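Tidying the Hat Shelf: My Project Report
by Jairo Villca

So I picked the messiest thing I could think of for my home organization project – hats! My family throws everything on one shelf by the door, and I wanted to find out how to store caps so the brims keep their curve. I had a budget of $6 (string and clothespins, mostly) and I kept notes the whole time.

I started with the baseball caps because we own way too many of them. My first idea was stacking them inside each other, which saves a ton of room but makes you dig for the one you want.

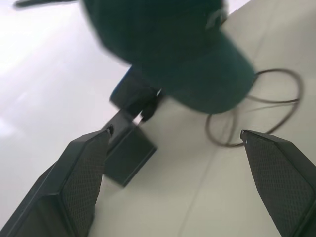
Part 2: Sorting on the White Surface

The dark green cap was my test cap for pretty much everything. It's soft, it has a curved brim and there's a little lighter mark on it, so it was easy to pick out of the pile. I tried it upside down, brim up and hung from a peg – upside down was my favorite, and my brother hated it!

Small odds and ends got their own pile. I still haven't decided where those go, so for now they're in a shoebox marked Jillutow (our old cat, long story). Next I want to try the winter hats, pom-poms and all.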